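Thread time! The scene loader in our planning sim finally works the way Illia and I wanted, so come and look at some rooms.

1/ The planner used to get one fixed room. Now Trurkance builds a fresh one from a seed and hands it straight over. We ran 3,547 seeds overnight and I've been scrolling through them all morning with a huge grin.

2/ Living room first. I love this one for grasp planning — a goblet with a narrow stem, a box standing just behind it, and a disc lying flat on the same table.
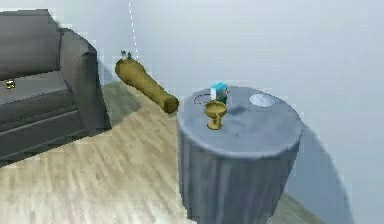 Goblet, box and disc on the round table.

3/ Flat things are still the hard bit. The planner wants to come in from the side and there's no side to speak of, so Svyatoslav wrote a slide-to-edge move (24 lines!) and I'm dying to try it on that disc.

4/ Bedroom next. Cloth is my favourite headache: the book rests on it, so any plan that tugs the cloth has to think about the book too. 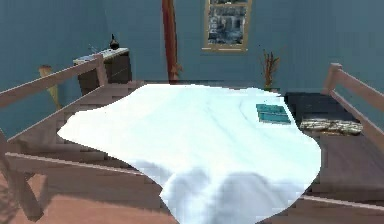
5/ What's next
Faster collision checks on folded cloth. Each query takes 10 ms and I'd like it down to 4. If you've done this with signed distance fields, please shout, I have so many questions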